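FOR IMMEDIATE RELEASE

Ometti Introduces the Lotberg Cable Lock and Opens a Hardware Counter in Plistitz

PLISTITZ, 27 November 2018 – Ometti, a supplier of household hardware and plumbing fittings, today announced the release of the Lotberg, a keyed cable lock for bicycles, strollers, garden furniture and tool chests. The lock goes on sale this week at the company's own store in Plistitz and will be carried by 70 independent hardware stores through the regional distributor Vondráček.

The company also confirmed that the ground floor of the Plistitz store has reopened after refitting. The floor now includes a hardware counter where customers can compare locks, pipe fittings and small measuring tools before buying them, and where keys can be ordered and worn locks brought in for advice.

The Lotberg has a chrome body with the key core set into its rounded upper end, recessed within a chrome rim. A black tapered collar closes the lower end of the body, and the cable leaves through it. The other end of the cable finishes in a metal connector with ringed grooves, which enters the side of the body. The cable is covered in a translucent green sleeve and, in the standard version, is 83 centimeters long.
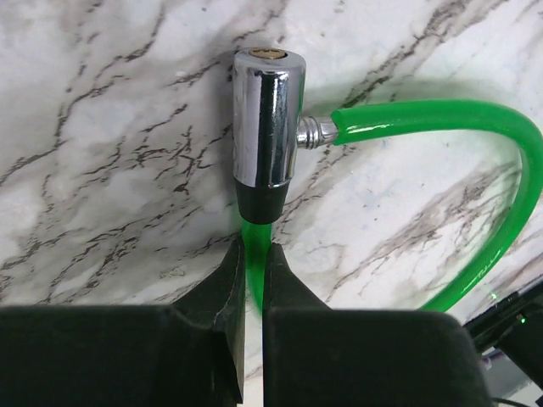

Placing the key at the end of the body was a decision taken early in the design work. Customers who took part in the June trial had told the company that they most often open a lock with one hand while holding a bicycle or a bag with the other, and that a key entering from the side tends to catch on spokes and fence wire. With the core at the end, the hand that holds the lock stays clear of whatever the cable has been passed through.

"Our customers asked for a lock they could work without looking at it for very long," said Norbert Tóth, product manager at Ometti. "We kept the body simple and smooth so that it is easy to hold, and we gave the cable a color that can be found at the bottom of a bag. Several people in the trial had asked for black. We listened to them, and a black version will follow if the stores see enough demand."

The Lotberg is intended for short stops and for light items kept in shared yards, stairwells and sheds. Ometti does not recommend it as the only lock on a bicycle left outdoors overnight, and the packaging says so on the front. Store staff have been asked to repeat this advice at the point of sale and to offer a chain or a rigid lock to customers who need one.

Results of the June Trial

Before release, the lock was used for nine weeks by households in Plistitz and the neighboring villages. Participants kept a short diary in which they wrote down what they had locked, where it stood and whether anything about the lock had annoyed them. The most common complaint concerned the spare key, which was supplied on the same ring as the first one and was therefore often carried along with it. The two keys are now packed separately, with a paper tag on which the buyer can note where the spare is kept.

A second group of remarks dealt with storage. Cables of this type take on a curve over time, and a lock that has been wound tightly and put away in a drawer is slow to straighten. The leaflet included with the Lotberg now asks owners to coil the cable in wide, loose loops and to hang it from a hook where possible. It also asks them to wipe grit from the connector before pushing it home, and to use a drop of light oil in the key core at the start of winter and again in spring.

Wear to the cable sleeve was also reviewed. Owners are advised to look at the sleeve from time to time where it meets the metal, as this is where it bends most. A sleeve with an uneven end does not by itself stop the lock from closing, but a lock with bare or frayed cable showing should be taken out of use and brought to the counter.

The Hardware Counter in Plistitz

The new counter brings together goods that were previously kept on two floors. Cable locks, pipe valves, elbow fittings and tape measures are now within reach of the same member of staff, and a sample of most items may be handled before purchase. The work surface has a white marble pattern with gray veining, against which small metal parts are easy to pick out, and the walls have been painted in a pale lavender.

Customers who are replacing a fitting are encouraged to bring the old one with them. Staff will compare it with the stock, check the thread and advise on sealing tape. No appointment is needed, and most visits of this kind are expected to take some 15 minutes.

"People arrive with one piece in a coat pocket and they are not always sure what it is called," said Mr. Tóth. "A photograph on a telephone helps a little, but the piece itself helps a great deal more. We want them to put it down in front of us – a valve, a bracket, half a lock – and leave with the right replacement."

The counter will also accept old cable locks of any make. Metal bodies and connectors are separated from the cable and sent for recycling with the store's other scrap metal. Customers handing in a lock will receive a small reduction on the purchase of a new one, and the offer applies to the full range of locks, including those supplied by Vondráček. 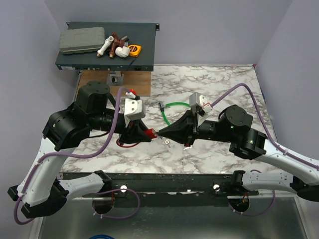
Availability and Service

The Lotberg is available immediately in green. Each lock is supplied with two keys, a storage leaflet and a card bearing the key number. Buyers are asked to keep the card apart from the keys and to bring it with them when ordering a replacement, as the store does not hold a record of key numbers for individual customers.

Replacement keys may be ordered at the Plistitz counter or through any participating store. Faulty locks should be returned to the place of purchase with the receipt. Locks that were part of the June trial are covered on the same terms, and participants may exchange the combined key ring for the new packaging without charge.

Stores wishing to stock the Lotberg may request a display card and a handling sample from Vondráček together with their first order. Orders already placed for the previous range will be delivered as agreed.

About Ometti

Ometti supplies locks, brackets, pipe fittings, valves and measuring tools to households and small trades. The company is based in Plistitz, where it operates its own store and a mail-order department.

Press Contact

Norbert Tóth
Product Management, Ometti
Plistitz

Product samples for review are available to the trade press on written request.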